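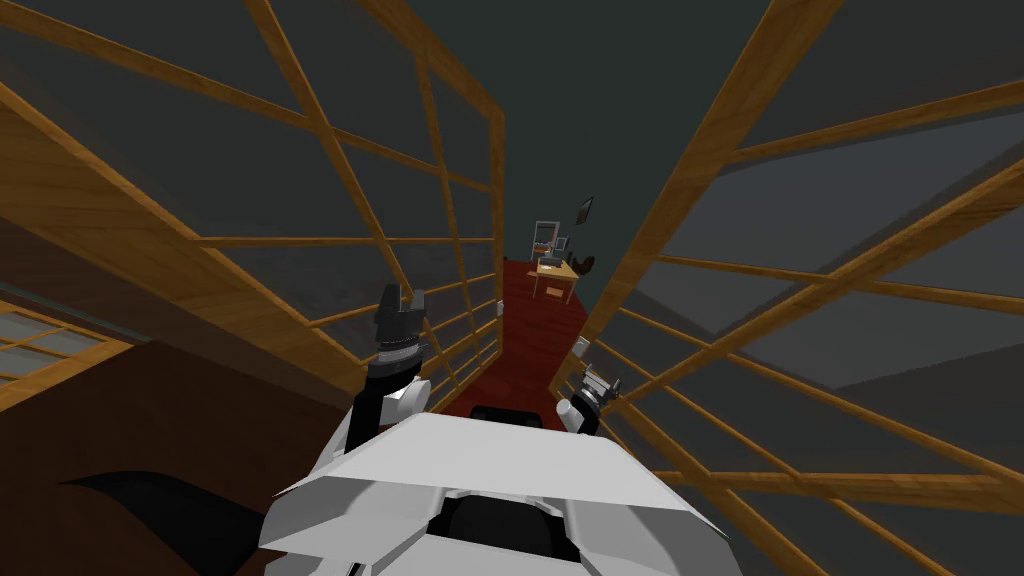
September, 6:40 a.m.

Opened the kiln! Couldn't sleep, so I came in early and cracked the lid on the Fluditz when the pyrometer was finally under 200 F. Ash glaze series, second round, 14 tiles on the Avden stoneware, cone 9 in oxidation. Bisque was the usual cone 06. I had two kinds of ash to compare, the apple wood from Boateng and the mixed hardwood we've been sieving since spring, and I really did not expect them to come out this far apart.

Short version: the apple ash is gorgeous. Soft straw green where it pools, little rivulets down the tile, and a warm toasty break over the ridges. The mixed ash went gray-brown and a bit sulky, though tile F has a patch near the foot I keep going back to look at.

Base recipe both times (percent, dry weight):
Ash 45
Potash feldspar 28
Ball clay 17
Silica 10

Washed the apple ash twice, 60 mesh, then dried it on the plaster bat. The mixed ash got three washes and still felt slippery between the fingers, so there's more soluble stuff left in it than I'd like. Dry total after sieving was 2586 g for the apple, which gives us enough for a proper bucket plus tests. Please do NOT use it for the raku demo. It's in the blue tub, lid taped.

Thickness matters more than anything I changed in the recipe. One dip is dry and sandy, two dips is where it wakes up, three dips runs. Tile J ran clear off its cookie and took a chip out of the shelf (ground it down already, kiln wash is drying). I counted two seconds per dip with the slip at the consistency of light cream. Specific gravity read 1.48 before I started and 1.50 when I finished, so it thickened as I worked and I should have stirred more often.

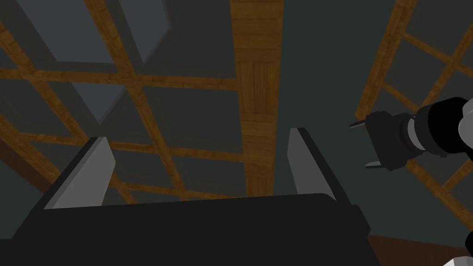 Apostolos Christodoulou read the log over my shoulder at lunch and thinks I'm giving the wood too much credit. His view is that the apple tiles were mostly on the lower shelf, where the Fluditz fires hot, and that a good half of the green could be heatwork. He wants to see the shelves swapped before anybody mixes a bucket. Annoyingly good point. The witness cones back him up, too: bottom cone 9 was flat on the shelf, top one was bent to maybe two o'clock.

So next firing gets both ashes on both shelves, same dip, same clay, cones front and back. I'm also going to slow the last 200 degrees down to 100 an hour and put in a 15 minute hold. The Horker controller lets me save that as its own program, so I've called it ASH2. Ash glazes seem to love a slow cool, and I want to find out what the mixed one does if it gets time to grow some crystals. That patch on tile F is matte and almost frosty, with tiny gold flecks when you tilt it under the lamp!

Small things before I forget:
- Tile C crawled at the corner. Thumbprint, I think. Wipe the bisque.
- Ball clay bag is lot 1397, write it on the bucket too.
- Titanium at 2 percent was dull, 4 percent gave a milky blue halo. Try 6.
- Rutile jar is nearly empty.

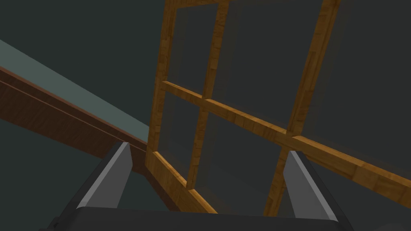
Second look, 4 p.m.

Daylight changes everything. The apple tiles are greener by the window than they were under the shop lights, and the two with iron slip underneath have gone a deep amber that I would happily eat soup out of. Not yet though, lemon test first. Slices are sitting on A, D and F overnight under plastic wrap.

Did the freezer and boiling water test on the spare pieces of D. Fine crazing on the second cycle, faint, shows up with ink. I'd try trading a little of the feldspar for silica, 3 percent to begin with, and see if it closes up without losing the rivulets. If the runs go stiff I'll back off.

Tiles are on the nail board in letter order. Take them down, handle them, put them back where they were.

Recent entries
Ash washing, how many rinses?
Shelf grinding and kiln wash notes
Iron slips under clear, cone 6
Horker thermocouple swap
Celadon bucket, third try

Contact the studio | Copyright the notebook's authors | Back to top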